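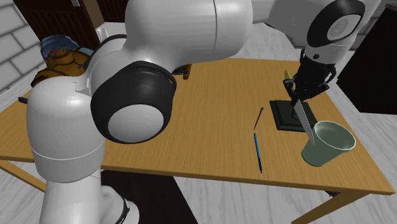
One reviewer of the study protocol objected that recall intervals set by habit tell us little about caries risk, and that a fixed six-month interval should be treated as a variable like any other. We agree with this point, and the analysis below was changed to reflect it.

Figure 2. Simulated arm over a tabletop.

3.2 Recall interval and sealant retention

Records were drawn from the Taton and Zhuravel clinics, which share one charting system and one sealant material (Drindik, light-cured). The sample held 1,627 first permanent molars. Teeth with an existing restoration at baseline were left out, as were teeth sealed by a student operator. Each tooth was scored at every recall visit on the Pliltell scale, which runs from 0 (sealant fully intact) to 4 (sealant lost, with softened enamel at the margin). Scores of 0 and 1 were grouped as retained.

Recall interval was entered as the number of weeks between visits. Patients seen at intervals longer than 39 weeks were placed in a separate group – their charts had more missing scores, and a single model for all patients fit poorly. Age at placement, jaw, and brushing frequency as reported by a parent were included as covariates. Teeth in the same mouth were treated as clustered.

Examiners were trained on a set of 20 extracted molars before scoring began, and the set was scored again in January. Most disagreements fell between scores 1 and 2, where a thin margin can be read either as wear or as partial loss. These were settled by a second reading under magnification, with the surface air-dried.

Partial loss was more common on upper molars, mainly in the distal pit. Shorter intervals were linked to earlier repair but did not change the share of sealants that needed it. The effect of brushing frequency was small and changed sign when age was removed from the model – we therefore do not interpret it further. Results for the long-interval group are reported separately in Section 3.3.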